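**Aushilfe gesucht für unsere Räume (Mittwoch nachmittag)**

Wir sind Kamine, eine kleine Werkstattgemeinschaft im Hof von der Firma Munro. Für unsere Räume suchen wir ab März eine Person, die beim Aufräumen und beim Einpacken hilft. Insgesamt haben wir 86 Quadratmeter, alles auf einer Etage.

Ihre Aufgaben:

- Tische frei machen und Material zurück in die Regale legen
- Kartons für die Lieferung an Grenard packen und beschriften
- weiße Wände abwischen, auch hinter den Rohren
- einmal im Monat die Liste vom Lager kontrollieren

Sie brauchen keine Ausbildung, aber Sie sollen sorgfältig arbeiten und auf einer Leiter stehen können. Deutsch muss nicht perfekt sein, meins ist es auch nicht. Wir bezahlen 300 Euro im Monat, die Arbeitszeit ist Mittwoch von 14 bis 18 Uhr. Handschuhe und Putzmittel sind vorhanden.

Bitte schreiben Sie uns ein paar Sätze über sich und werfen Sie den Brief in den Briefkasten mit dem Namen Kamine. Wir antworten jedem. 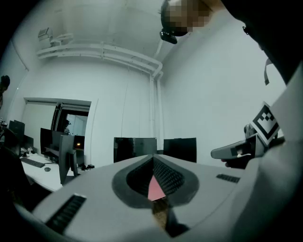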